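Unit 4: Setting Up and Checking the Gripper on the Bench Cell

Course notes, L. Wragg. Bring the Torurham log sheet to the Monday session.

4.1 Before power-up
Wipe the tabletop and the finger pads with a dry cloth. Check that no cable lies inside the reach of the arm. Cables that drop through the grommets must have enough slack for the full wrist turn. Tighten the finger screws in a cross pattern; do not use the long-handled key.

4.2 Zero and stroke
The controller stores the closed position as raw count 395 and the open position as raw count 700. After any finger change both values are void and must be taught again. Close the fingers at creep speed with nothing between them, stop short of contact, then step in by single counts until the motor current rises. Store that count. Repeat for the open end. If the two closed readings from successive runs differ by more than 2 counts, look for a loose finger before blaming the encoder.

4.3 Wrist camera
The camera turns with the wrist, so the table edge will seldom be level in its view. Both fingers should stay visible over the whole stroke. If one leaves the view, loosen the bracket and reseat it.

Wrist camera views: fingers nearly closed over the table, and in the other view spread, with a beverage can near the right finger.
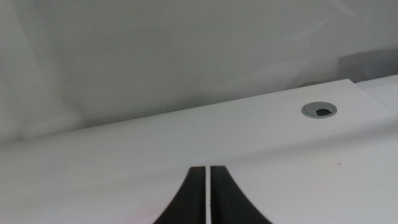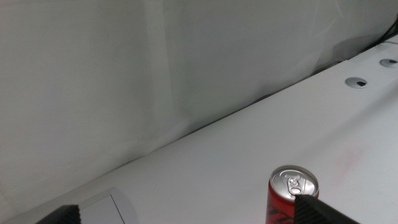
4.4 Centering on a part
An off-center part is pushed sideways by the first finger to touch it. A tall part may tip. Jog the wrist across until the gaps on both sides match, and only then close. Set the force limit to 135 in the Pliltari menu (the unit is the controller's own — do not convert it). Thin-walled parts need a lower value, found by trial.

4.5 Faults
Fingers stop early: check the pads for debris, then repeat 4.2.
Camera view jumps during motion: bracket screw or connector. Haberkorn's service notes cover the connector.
Stored counts lost at restart: replace the backup cell and teach again.

Enter the new counts on the log sheet and initial them.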